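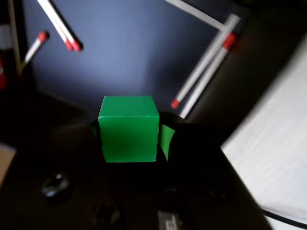 Karla Tlapale

Print
E-mail

The Teixeira soap works opens its doors to the public every November, and I had been meaning to go for years in the way one means to clean the gutters. Jamville is a long drive for soap. The parking lot was full by the time I found it, which I put down to the free samples.

They split us into groups and handed out hairnets. Mine was led by a retired boiler man who had strong feelings about tallow and shared all of them. The main kettle holds 1000 gallons and takes most of a week to finish a batch, so what we saw was a large quantity of beige doing very little. We leaned over the rail and watched it anyway. A boy of six or so asked if anybody had ever fallen in, and was told "not lately."

The cutting room was livelier. Slabs go in at one end and bars come out at the other, 300 to a tray, and then a woman with a thumb like a chisel pulls out the ones she doesn't care for. I couldn't see what was wrong with any of them. She let me hold two and asked which was bad. I picked the good one.

Upstairs is the drying loft, with the original beams and the original draft. The bars sit up there for 6 weeks. It smells wonderful for four minutes and after that you taste lavender until bedtime. Our guide said he lost his sense of smell in his second year and never missed it, although his wife had complaints.

There is a small museum past the stairs, mostly wrappers. The export wrappers are the best of the lot, especially a run for a hotel called the Stilau that apparently wanted a swan on everything. I could have stayed longer, but a school group came through.

Lunch was a cheese roll in the old packing shed. The shop takes cash only and the line moves at the speed of the kettle. I came home with nine bars, two of them seconds, and I still can't tell which two.

Print
E-mail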